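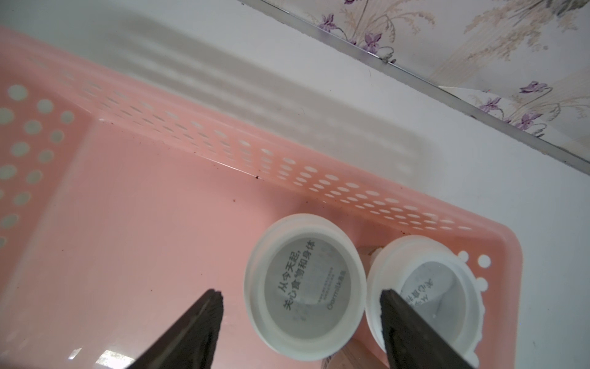 Ticket: Grasp planner picks the wrong cup when two cups sit close together
Project: Omine picking stack
Component: perception / instance segmentation, grasp planner
Site: Wullville bench
Status: Resolved, one follow-up open
Priority: Medium

Summary

With two white cups next to each other in the pink basket, the planner returns a single grasp centered between them. The arm goes down to that point, the fingers close on a rim or on nothing, and the task ends with GRASP_EMPTY. With one cup in the basket the same task runs fine.

Steps to reproduce

1. Load the basket task with the default wrist camera profile.
2. Place two cups upright in the basket, near one end, almost touching.
3. Run pick_next with the target class set to "cup".
4. Watch the candidate overlay in the viewer during the approach.

Expected: two cup instances, two sets of candidates, one cup chosen.
Actual: one cup instance with a wide mask that covers both openings. The top candidate is in the middle of the mask.

Log extract

seg: class=cup instances=1
seg: warning: mask aspect outside class prior, keeping
plan: candidates=7 best=3
ctrl: approach start
ctrl: approach done
ctrl: close
ctrl: result=GRASP_EMPTY

Notes, first pass

Checked the hand-eye calibration first. Projected finger tips line up with the real ones in the wrist view, so calibration is not the cause. Left it alone.

Checked depth. The basket wall is full of small holes and the depth there is noisy, with the white surface behind it coming through. That gives a ragged point cloud along the wall, but the cups themselves are clean enough. Turning on hole filling made the wall look better and changed nothing in the result. Turned it off again.

Checked class labels. Both cups are white, with dark printing on a gray inside bottom. The detector had no trouble calling them cups. It does sometimes put a second low-score box on the large Chinese characters in the left one. Those boxes are dropped by the score filter before planning.

Notes, second pass

The merge happens after detection. The raw detector output has two boxes. The mask cleanup step joins any masks of the same class whose edges are closer than the merge gap, and the gap was set to 80 pixels in the Wullville config. That value was copied from the Destport config, where the camera is fixed overhead and parts often show up broken into pieces. On a wrist camera at this range it joins anything that is near anything else.

The right finger also covers part of the right cup's opening late in the approach. The self-mask removes the finger pixels, and what is left of that cup is a smaller shape right beside the other one. This makes the merge more likely the closer the gripper gets, and explains why the overlay would show two instances from farther up and then drop to one.

Fix

1. Set mask_merge_gap to 4 in the wrist camera profile. The Destport profile keeps its own value.
2. Lock the target instance at the start of the approach. The planner no longer switches to a new mask on the way down unless tracking is lost.
3. Change the aspect warning to a reject. A mask that fails the class prior now goes back for a split attempt before planning.

After the change, the same replay gives instances=2 all the way through the approach. Ran it live on the bench with cups upright and close together, and the planner held one cup each time – no grasp point between them.

Workaround for sites on the older build

Override mask_merge_gap in the local config and restart the perception node. A reload is not enough, as the cleanup step reads the value only at startup.

Still open

The small tan pieces between and below the cups are not in any class. They are currently treated as basket floor, so the collision check ignores them. Moved to a separate ticket under Okoth, which owns the clutter model. Please add replays there and not here.

Closing this one once the profile change is in the release branch.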